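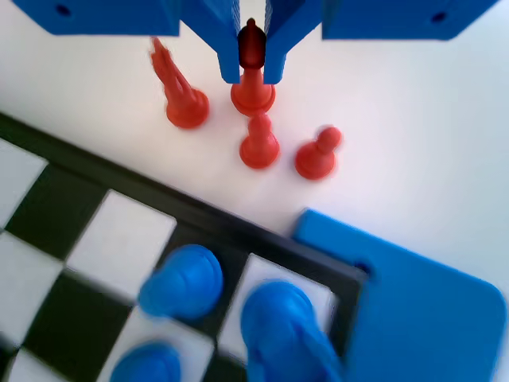
Annelies De Graaf told me the new Derkov record was finished back in November, and that the band sat on it all winter arguing over which song should go first. She wrote to me after my last post, where I'd guessed they had broken up for good (sorry, Annelies!), and she was very nice about it, considering.

So, the news! Derkov are back, the album is called Samside, and it comes out on the Okabe label at the end of the summer. Eleven songs, mostly recorded live in one room, with the fiddle turned way up and hardly any drums. I've heard two of them and I've had the slow one, "Jononness," stuck in my head since breakfast. It's a breakup waltz with a pedal steel part that wanders off in the middle and takes its sweet time coming home. My husband asked me to please play something else. I did not.

If you only know them from the first record, the one with the trucker song, this is a good bit quieter. The harmonies are still there, three voices most of the time, but they've quit trying to sound like the radio. Annelies says the label pushed for a big single and the band dug in their heels, and that was most of the holdup. I kind of love them for it, even if I could have used a fast one for the car.

They're playing a release show too, at the old grange hall on Mill Road, the same place I saw them open for somebody I've completely forgotten. The hall holds 238 people and 181 tickets were already gone when I checked this morning, so don't sit around on this one like I did last time. There's no opener listed yet. Doors are at seven, parking is across the street behind the feed store, and bring cash if you want a T-shirt.

The vinyl is a single pressing of 3094 copies, and I have no idea how they landed on that number. I asked and didn't get an answer. Preorders go through the band's own page for now, with the record stores getting theirs a week later. I'll put up a proper review once I've heard the other nine.

Posted 7/4/19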